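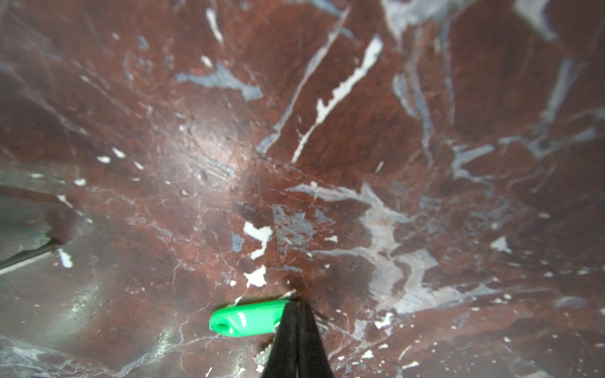 Green tag on the red marble, polished side up. The white flecks just beyond it are part of the stone.

Bulow Red Marble: surfaces and small things

README, version 4

What this is

A collection of 3,000 close and middle-distance photographs of red marble, along with the small objects that get put down on it. I started it after trying to match a replacement slab from catalog samples and finding that the samples were all the size of a coaster. Red marble doesn't work at coaster size! You need to see where a vein goes, how it thins out, and what color the stone turns in the meter after that.

The collection is kept by Daiane Barbosa. Corrections, complaints and better names for things are all welcome.

What's in the folders

stone: bare marble, close up. The biggest folder and my favorite.
corners: where the floor runs up to the walls.
small-things: one object on the stone, usually plastic, usually bright. Tags, caps, clips, that kind of item.
notes: plain text, one file per session, including the rambling ones.
labels: a single table with one row per photograph.

The small-things folder holds 700 of the photographs. The rest are stone and corners, with far more stone than corners.

How the stone is described

Every photograph gets up to 5 words from a fixed list. I tried free text at first and ended up with "reddish," "red-brown," "brown-red" and "sort of brick" all meaning the same thing on different mornings. The list in use now:

brick: the plain deep red
rust: browner, still warm
terracotta: the lighter, orange-leaning patches
maroon: the dark end
gray-blue: for patches and splashes, never for a thin vein
white-vein: any pale line you could trace with a finger
web: veins that branch and rejoin, with islands of red closed up inside them
fleck: scattered bright bits with no line connecting them
scratch: wear in the polish, as opposed to anything in the stone

Web and fleck overlap more than I'd like. If the pale parts touch, it's web. If they don't, it's fleck. If you have to squint, use both and move on.

The gloss problem

Polished stone throws light back at you, and on red marble a reflection can look exactly like a thick white vein. The check I use is the edge. A vein has a ragged border with little steps and breaks along it, and a reflection tends to fade out softly. This isn't foolproof, and there are rows in the table where I've marked gloss-unsure and left it at that. 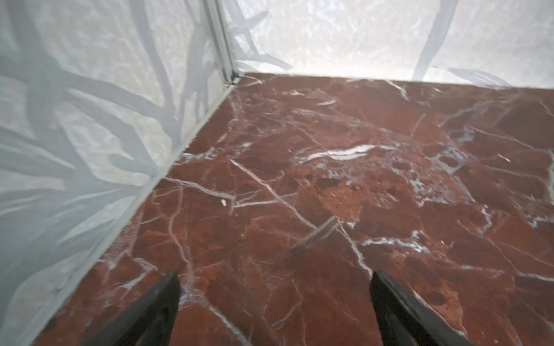
Color drifts too. The same piece of stone can read as orange-brown in one part and maroon a short way off, and some of that is the marble and some is the light. I don't correct it. Anyone who wants a true color reference should skip this collection and go stand on a floor, which I recommend anyway.

Corners get their own folder because they're so useful for scale and direction. Once you have two walls you know which way the floor runs, and you can say that a vein heads for the left wall instead of "sort of up and over." Walls are labeled only as pale, dark or mixed.

Small things

Each object is labeled by color and a general shape word: tag, cap, ring, clip, stick, block, other. Please keep it general. The green tag was entered at one point under three different names by two people, one of whom was me. It's a tag now. It's rounded, it's longer than it is wide, it has a small hole near one end, and that's plenty.

Bright plastic is lovely for this, by the way. Green against dark red is about as easy to find as anything gets. The hard objects are the brown and white ones, which vanish into the veins, and I'd love to have more of those.

Known gaps

Very few wide views of a whole floor.
No unpolished or honed marble at all.
Joints and grout lines are underrepresented.
Scratches and hairline cracks were labeled only from version 3 on, so an empty scratch column in older rows means unchecked.

Related collections

Bermúdez is the sister set, all pale limestone, with the same word list minus the reds. Hameo covers wooden worktops and has a much tidier table than this one (I'm working on it). The viewer I use for flipping through all of them is Sonatano, and the labels table opens in it without any changes. A plain spreadsheet works fine too.

Changes in version 4

Added the gray-blue label and went back through the stone folder to apply it.
Merged "speck" into fleck.
Renamed the objects folder to small-things.
Removed a batch of duplicates left over from August.

Contributing

Send stone! Any red marble counts, including floors, sills, steps and tabletops. Leave the color as it comes, don't crop out the reflections, and add a line to a notes file saying what kind of surface it was. If you can get a corner in at least one of your photographs, even better. Label suggestions go in the notes file as well, and I read all of them before the next version goes up.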